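洗涤车间上双臂叠巾工位之后，人员怎么排
版块：布草洗涤 / 设备与自动化

Hakby_洗涤
我们厂给健身房和酒店供毛巾，单班2000条。5月起叠巾段上了两套双臂工位，型号Turcotte，台面白色，两侧各一条臂，二指夹爪。原来叠巾段是纯手工，现在改成人工铺平上料，机械臂折叠，人工抽检码垛。

先说结论：叠巾的人没有减，工作内容变了。以前一个人从抖开到码垛全做完，节奏自己掌握。现在上料的人要跟设备节拍走，毛巾没铺平，夹爪取角失败，报警停机，还得过去复位。计件工资也因此算不清楚，停机时间算谁的，到现在没有写进制度。 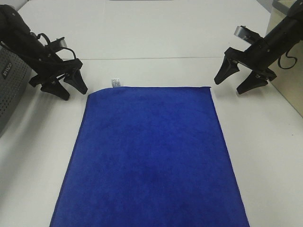
另外一个问题是来料。超细纤维巾绒面软，角部容易贴台面，夹爪下探高度要按品种单独设。水洗标的朝向我们规定统一朝折叠起始边，上料时多一个动作，抽检时少翻一次。

Flavola
节拍多少？不给节拍没法讨论人员配置。

Hakby_洗涤
小方巾和运动巾差别很大，现场还在调，暂时不报数。单件比熟练工慢，这个可以确定。

Dirceu Guerra
单件慢不是问题，看的是整班产出。人有疲劳曲线，下午三点以后手工叠的边对不齐，返工率上去，设备没有这个。建议你按班次统计，不要拿秒表掐一条。

老周_排班
不同意楼上。整班产出要扣掉停机和复位。我们厂去年试过类似方案，上料工一个班弯腰取料的次数比手工叠的时候还多，腰背投诉集中在第二周。后来把料车换成升降式才压下来。统计产出的时候，这部分成本一般不进表。

Hakby_洗涤
料车高度这条记下了。我们现在用的是固定式，上料的Rosângela Fagundes提过同样的意见，我当时按个人身高问题处理了，处理得不对。

Flavola
计件的事建议直接改成岗位工资加质量系数。节拍由设备决定，继续计件等于让工人承担设备故障。

Dirceu Guerra
质量系数怎么定？折叠偏差出在设备参数，扣上料工的系数，和计件一个毛病。先把报警代码分类，上料原因和设备原因分开记，记满一个月再谈工资。

老周_排班
分类这条同意。补充：分类由谁填要定死。我们当时让维修填，结果绝大多数写的都是“来料不平整”。

Hakby_洗涤
目前是班长Benedito Sales填，维修签字。有争议的调报警前后的日志。培训方面，有一名老叠巾工转去学参数设置，能独立改下探高度和折线位置，岗位工资上调一级。其余的人意愿不高，理由是夜班没有人带。

Flavola
一个人会改参数不够，他请假你就停线。至少两个。

Hakby_洗涤
第二个在报名，周一开始跟班。报警分类表跑满一个月我再回来贴。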